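The hard part of bin picking is often the last few objects. A full bin offers many surfaces to grasp, and a planner that ranks candidates by local geometry will usually find a good one near the top of the pile. As the bin empties, the remaining items lie flat, drift toward the walls and leave fewer approach angles. Success rates fall, and the arm spends more of its time on repeated attempts.

Gil-soo Sung's group at the Asadi laboratory in Flunthorpe has spent the past year on that final stretch. Their method, called Ivia, changes how a failed attempt is used. In a conventional pipeline a failure lowers the score of one grasp point and the planner moves to the next. Ivia treats each failure as a measurement. Contact force and the change in depth before and after the attempt are fed into a short-lived model of the object, and that model is discarded once the object leaves the bin.

The training set is small by current standards: 1,000 recorded attempts, of which 431 were failures. Sung kept the failures deliberately and weighted them equally with the successes.
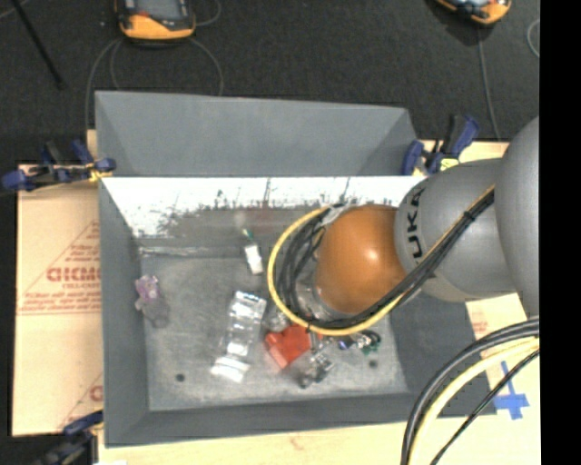 *The KUKA arm over a sparsely filled metal bin. Clear packaging and scuffed, reflective walls are both difficult for depth sensing.*

Transparent items remain the main source of error. A depth camera may return the floor behind a clear package, the highlight on its surface, or nothing. Ivia does not try to reconstruct the missing surface. It marks the area as unknown, lowers the approach speed and allows the first contact to fix the height. The penalty is time, nearly 700 milliseconds per attempt on clear plastic.

The walls are the second problem. An object close to a sloping side can be seen well and still be out of reach, as the wrist and its hoses need clearance. The planner therefore includes a push action, which moves the object toward the center before a grasp is scored. Pushes are limited to 30 millimeters. Longer ones tended to roll rounded parts into the opposite corner.

Compared with the group's earlier planner, Ivia needed fewer attempts to clear the last items in a bin. The gain was largest for rigid, opaque parts and smallest for crumpled film, where the object changes shape on contact and the short-lived model is soon out of date.

Nerkex, which makes sorting cells for mixed returns, plans to test the method on a line in September. Sung expects the bin geometry there to require a new set of push limits, and the force thresholds will have to be tuned again for a different tool.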